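Demonstration teaching (robotics)

Demonstration teaching, also teaching by showing or lead-through, is a group of methods for giving a robot a task without writing out each motion as code. A person does the task, the motion is recorded, and a program or learned policy is made from the recording.

Methods
Kinesthetic teaching - the arm is pushed through the motion by hand. Simple, but the teacher's own hands often block the view of the part.
Teleoperation - operator drives the robot from a distance with a joystick, leader arm or headset. Slower than bare hands. Delay is a common complaint.
Hand-held gripper - no robot needed while recording. The operator carries a gripper with a camera on it, and the tool's path is worked out afterward from video or tracking markers.

Data
A set can be small. The Promby drawer set has 432 demonstrations from 9 operators, of wich 47 were dropped for lost tracking. Vestar, a later set, stopped at 400. Bhatt and Awasthi argue that varied rooms matter more than a high count; Mittal style scoring does not take rooms into account.

Equipment
Varies a lot by by lab. Some head-worn units carry a printed square marker so that the wearer's position can be followed.

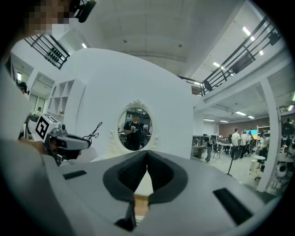 Hand-held gripper with black padded jaws; at left, a head-mounted device with a square marker.

See also
Teach pendant
Motion capture
Podow format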